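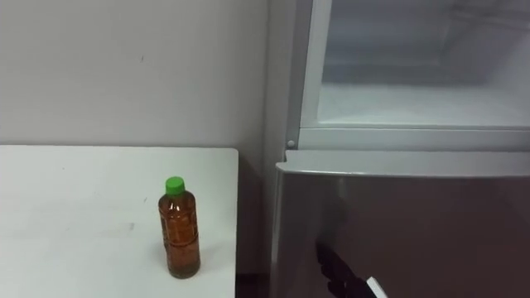
Fridge runs almost constantly after moving it to a new circuit

Posted by Gretolus, October 2018

I moved our kitchen refrigerator (top freezer, 319 liters) to the other wall in July. It used to cycle on and off. Now the compressor runs nearly all the time and a plug-in meter shows 716 watt-hours over a period when it used to show 300. Food is cold, freezer is fine. The new outlet is on its own breaker. Could the voltage there be low? I have a multimeter but have only used it on batteries. Door seals look OK to me.

Eleni Kos

Measure it before you guess. Set the meter to AC volts, on a range above your line voltage, and read the outlet with the compressor off and again with it running. A drop of a volt or two is normal. If it sags by more than five percent, suspect a loose connection at the outlet or the breaker and get an electrician to look at it.

I doubt that is your problem, though. A new location usually means a change in airflow. Check the gap behind the cabinet and above it against the installation sheet. If the condenser coils are on the back, they need that gap. If they are underneath, pull the kickplate, unplug the unit and vacuum them — moving a fridge tends to push dust into the coil.

Also check that it is level side to side and tilted back slightly. A cabinet that leans forward will leave the door open by a hair. Close the door on a strip of paper at several points and pull. It should drag everywhere, including the hinge side.

zein

Mine did that, bought a new one. Runs quieter too.

Sreekumar Chowdary

Agree with Eleni on airflow. Two additions.

Make sure both readings cover the same number of hours and similar room temperature. A July kitchen against a spring kitchen is not a fair comparison.

Second, look at the freezer back wall. An even, thin frost is fine. A thick sheet of ice means the defrost heater or its timer has failed, and the fan is pulling air through a blocked evaporator. Moving the unit can loosen the heater connector. Unplug before you take the panel off.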